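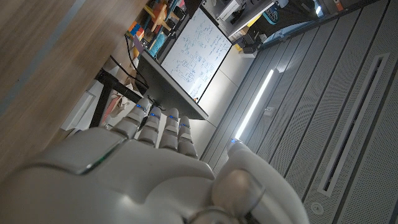 Desk Swap Returns in February

The furniture exchange at the Pacheco building runs again in February, on the second floor next to the mail room. Tenants can bring in desks, chairs, shelves and lamps they no longer need and take home something else at no charge. Drop-off opens at 8 a.m. and pickup starts at noon.

Each office may bring up to 3 large pieces. Please take desks apart if they are wider than the elevator door, and tape the screws in a bag to the underside of the top. Upholstered chairs are fine if they are clean -- no mattresses or sofas this time.

The Jemberg Street loading dock will be open to tenants all day, with a 30-minute limit on parking. Carts can be borrowed at the front desk. Anything left at 5 p.m. goes to the Onari thrift store, so pick up your items before then.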